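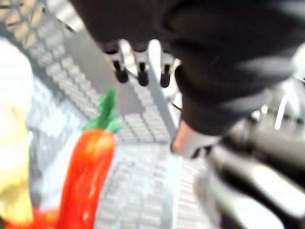 黑色夹爪,下方垂着三个深色短尖头

Mabli Dafis 赢了,Ollavthorpe 水上运动会最后一枚金牌留在主场

2025年8月9日

我嗓子到现在还是哑的,先把结果写在前面:Mabli Dafis 拿下了女子单人双桨的金牌,2000米,领先第二名2秒,主场 Ollavthorpe 的最后一枚金牌就这么到手了。终点那边的看台一下子全站起来了,我前面那位大叔的帽子飞进水里,他连看都没看一眼!

没赶上来的朋友,我把今天的事从头说说。想到哪儿说到哪儿,别嫌我啰嗦。

比赛在 Drirell 水库举行,就是城北那片狭长的水面,平时大家去那儿遛狗、钓鱼,夏天傍晚还有人在堤上放风筝。我小时候在那儿学过几天划船,翻了一次之后就老老实实改行当观众了。这届水上运动会一共来了130名选手,赛艇、皮划艇、公开水域游泳都有,今天是收官日,只剩赛艇的几个决赛。组委会说卖出去2075张票,我觉得堤坝那头没买票蹭着看的人也不少,孩子骑在大人脖子上,老人自己带折叠椅,还有一家人把整套早餐都搬来了,煎蛋的味道一路飘到媒体席(说是媒体席,其实就是两条长凳加一块遮阳布)。

早上的风真让人捏把汗。侧风从西岸压过来,靠外的几条航道全是碎浪,热身的时候好几条艇走得歪歪扭扭。裁判长把第一场往后推了一阵子,广播里反复说请选手不要下水,请观众不要翻越护栏。等的时候我去买咖啡,排队排到一半听见喇叭里说可以开始了,只好把位置让给后面的姑娘,一路小跑回去。咖啡到最后也没喝上。

男子双人双桨先划,Ernunton 队赢得很轻松,半程过后基本就没悬念了。他们这两年的底子确实厚,起航整齐,中段不慌,桨频看着也不高,可船就是一直往前走。说句公道话,坐在我旁边的几个 Ernunton 球迷(我知道,应该叫艇迷,可他们穿的真是足球围巾)也很客气,赢了之后还给我们这边分了一圈饼干。味道一般,姜放多了。

接下来是女子轻量级,Tang 俱乐部的两条艇都进了决赛,一条拿了银牌,另一条在最后一段掉了速度,排到第四。我赛后在上水码头碰见她们的教练,她说输赢先不谈,队里有人四月份选拔赛之前还在养肋骨的伤,能把整条赛道完整划下来,她就已经很满意了。我问她明年还来不来,她说得先把艇修好再说,尾鳍早上磕了一下。

然后就轮到大家真正等着的那一场。

Mabli 是 Ollavthorpe 本地人,从面包房后街那个小艇库划出来的,城里好多人都认识她,连我买菜的摊主今天早上都问我,她分在哪条道。她分在靠外的那条,风浪最大的位置,抽到签的时候,我们这边一片叹气声。预赛她划得也不算出彩,第二个过线,上岸以后只说了一句“还行”,就去骑车放松了。Ernunton 的那位卫冕冠军分在中间,水面平得多,看上去什么都占着先。

发令以后前面一段我几乎看不清,水面反光太厉害,只能听广播。广播说 Mabli 第三,过了一会儿还是第三,再过一会儿说第四。我旁边的人把节目单卷成一个筒子,敲自己的膝盖,敲得我也跟着心慌。过了半程浮标,她们进到肉眼能看清的地方,我才看出来她的节奏其实没乱,桨叶出水干净,身体也没有往风那边躲,就是前面几个人起得太猛。到了还剩最后四分之一的时候,领先的那条艇开始抢桨,船身一下一下往左边点头,Mabli 就是从这里一桨一桨咬上来的。

超过第三名的时候看台开始喊她名字,超过第二名的时候我已经听不见广播了。真正并排大概就那么几桨的工夫,我踩着长凳,差点把同事的电脑踢下去(对不起啊,回头请你吃饭)。过线之后她趴在桨柄上好半天没动,大屏幕也迟迟不出成绩,那一小会儿特别长,所有人都仰着头。成绩一跳出来,2秒!我还以为只差半个船头呢,从我坐的角度看根本没有那么多。

她上岸以后被围得水泄不通,我挤进去问了两个问题。第一个问她最后那段在想什么,她说在想脚蹬上的鞋是不是松了,从半程开始就觉得右脚在晃,又不敢低头看。第二个问她外道的风影响大不大,她说在这片水上划了这么多年,西风什么脾气她清楚得很,过了那排柳树风就会小一截,所以前面不急着追。听完我回头看了一眼那排柳树,从小看到大,从来没想过它们还有这种用处。

颁奖的时候出了点小岔子,音响没声音,工作人员蹲在台子后面插了半天线,观众干脆自己唱了起来,唱得真不怎么样,高音那句基本全军覆没。Mabli 站在上面一边笑一边擦脸。亚军,也就是 Ernunton 的那位卫冕冠军,跟着打拍子,唱完还使劲鼓掌,我对她的好感一下子涨了不少。她在混合区说自己前面划快了,怪不了别人,明年要把这块奖牌拿回去。我信她。

最后的男子八人艇是全天最热闹的一场,也是水花最大的一场,Ernunton 又赢了,Tang 第二,我们 Ollavthorpe 排第三。这条八人艇今年换了一大半的人,舵手还是临时从青年队上来的,嗓门倒是全场第一,隔着半个水库都听得到他在喊。能拿铜牌,我觉得挺好,更衣棚那边的动静听起来他们自己也觉得挺好。

总的排名上,Ernunton 稳稳当当排在第一,这个没什么好争的,他们从头一天就一直领着。Ollavthorpe 靠 Mabli 这一枚往上挪了一位,把 Tang 挤到了后面。Tang 的人当然不太服气,有人在码头上跟我念叨,说公开水域游泳那天有一个转弯浮标漂了位置,他们吃了亏。组委会的答复是申诉期已经过了,成绩不改。我那天不在现场,没法替谁说话,只能把两边的说法都放在这里。

再说点不那么高兴的。停车真的是个问题,通往水库的那条路就一个车道宽,散场的时候堵得一动不动,接驳车也跟着堵在里面,有人干脆下车走回城里。厕所的队伍也长。还有北岸那段临时看台,正好对着太阳,中午过后坐在那儿的人都拿节目单顶在头上。我把这几条跟组委会的人提了,对方记在本子上,说总结会上会讨论。明年这个运动会轮到 Ernunton 办,他们的人今天也在到处拍照、量护栏,应该都看在眼里了。

关于 Mabli 接下来的安排,她说先歇几天,吃点平时不敢多吃的东西,然后回艇库带小孩子的暑期班。有家长已经在打听名额了,艇库那边告诉我,本期报满,想来的可以先登记候补。登记就在艇库门口那块板子上写名字和电话,带支笔去,那儿的笔老是没水。

还有一件事,散场后失物招领处东西不少,水壶、墨镜、一只童鞋,都放在水库东门的值班室里,丢了东西的明天白天可以过去认领。那位大叔的帽子后来被救生艇捞上来了,蓝色的,也在那儿。

奖牌榜和各项完整成绩组委会今晚会贴出来,等我拿到再补到下面。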